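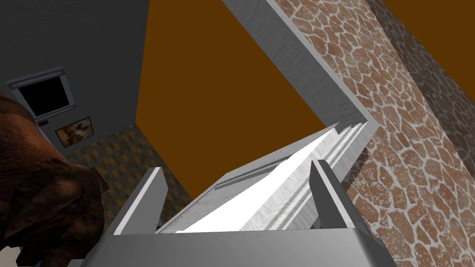

Doors are where you find out whether your code understands anything, one entrant wrote on the league's message board, and the line has been repeated at nearly every opening session since. It suits the **Grutdale Household League**, a student competition in which teams program a simulated robot to carry out small chores in a simulated home. Opening things is the heart of it. Cabinets, drawers, closet doors and refrigerator doors all appear on the task list, and even the simplest of them can keep a team busy for a whole term.

The league is run from Grutdale and is open to high school and community college teams. Eleven teams took part in the most recent season. Everything takes place in software, so a school needs computers and a free afternoon but no robot of its own, and several of the strongest entries have come from schools that had never run a robotics club before.

## History

The league grew out of an after-school programming class in Grutdale. The class had been using a simulator to teach geometry, and students kept staying late to see whether they could get the robot to pull a drawer open. A friendly match was set up against a class from nearby Brimovcombe. It had one room, one drawer and no written rules, and it ended in a long and cheerful argument over how far a drawer has to move before it counts as open.

That argument produced the first rulebook. The Brimovcombe class hosted the second match, added doors, and introduced the idea of changing the room between rounds. Pētersons, a technical school with a strong drafting program, joined soon after and built many of the furniture models that are still in use. Its students were responsible for the first molded door frames and for the recessed handles that became a trademark of the league – shallow, stubborn things that reward careful planning.

## Format

A season has three stages: practice, qualifying and the house round.

During practice, teams receive a set of 50 sample rooms. The rooms differ in layout, furniture, lighting and surface texture, and they are meant to be strange. Stone columns may stand next to kitchen cabinets, and a living room may have walls in colors no landlord would choose. The variety is deliberate. A program that has learned to look for a white door on a beige wall will fall apart in the first room where the colors are swapped, and students usually discover this within a day or two.

Qualifying is done remotely. Each team uploads its program and the organizers run it in rooms the team has not seen. Results are posted with full replays, which are by far the most watched thing the league produces.

The house round is held in person, in December, in the gymnasium at Grutdale. Teams are given a new home and have 90 minutes to adjust their programs before the scored runs begin. Laptops sit on long tables, the current run is projected on the wall, and the cheering when a door finally swings free is loud enough to be heard in the parking lot.

## Tasks

Tasks are grouped by difficulty.

| Level | Typical task | What it tests |
|---|---|---|
| Entry | Drive to a named piece of furniture and stop in front of it | Navigation |
| Middle | Pull a drawer open, or push it shut | Reaching and grasping |
| Upper | Open a hinged door | Moving the arm and base together |
| House | Open a door, take out an object, close the door again | All of the above, in order |

The upper level is where most of the fun is. A drawer moves in a straight line, so once the fingers have a hold the robot can simply back away. A hinged door swings along an arc, and the gripper has to turn with it. If the robot pulls straight back, the fingers slip or the door jams. Teams have solved this in delightfully different ways. Some work out where the hinge must be and plan the whole curve ahead of time. Others move a tiny amount, check the forces on the fingers, and move again, which looks slow and shaky on screen but copes very well with surprises. One early Brimovcombe entry opened each door a crack, let go, and then nudged it the rest of the way with the back of the hand. The move was legal, it was copied by half the field the next season, and it is still called "the Brimovcombe" in match commentary.

Lining up the fingers is its own small art. The gripper used in the league has two flat fingers, and they need to pass on either side of a door edge or handle before they close. The view from the wrist camera is close and tilted, and the palm blocks much of what lies below it, so the last bit of the approach is often done partly from memory of what the head camera saw earlier.

## Scoring

A run earns points for each step completed, so a team that reaches the door and grasps it still gets credit if the door never moves. Points are taken away for collisions. Bumping a couch costs a little; knocking an object off a shelf costs more. Speed counts only as a tiebreaker, a rule brought in after an early season in which several robots crossed the living room at alarming speed and took the furniture with them.

Judges may also give a style mark for an approach that is new to the league. It carries no points, but teams care about it a great deal, and more than one has been known to pass up a safe method in the hope of getting it.

## In the classroom

Many participating schools use the league as part of a regular course. A common pattern is to begin with paper exercises on angles and coordinate frames, move to the entry tasks, and let students choose their own problem once they can get the robot to stop where they want it. Students with no programming background often start on room building, and the league accepts student-made rooms for the practice set. The wildest of these tend to come from first-year students.

Replays are used heavily in teaching. Students watch a failed run, pause it just before the trouble starts, and try to say what the robot believed about the room at that moment – where it thought the handle was, how wide it thought the door was. Teachers at Pētersons made this into a weekly Thursday session, and other schools have since picked it up.

## Criticism and changes

The most frequent complaint is that simulated doors behave too well. They have no sticky hinges, warped panels or worn-out latches unless someone puts them there. The league responded by adding random friction to all hinged furniture, and by letting some doors resist for the first bit of their swing. Scores dropped sharply that season and have been climbing back ever since.

A second debate concerns camera views. Some teams would like a fixed overhead camera in each room, while others feel that working from the robot's own cameras is the best part of the challenge. The rulebook currently allows only the robot's cameras, and the question comes up again each spring.

## See also

- Brimovcombe drawer match
- Pētersons furniture set
- Mobile manipulation
- Robot simulation in education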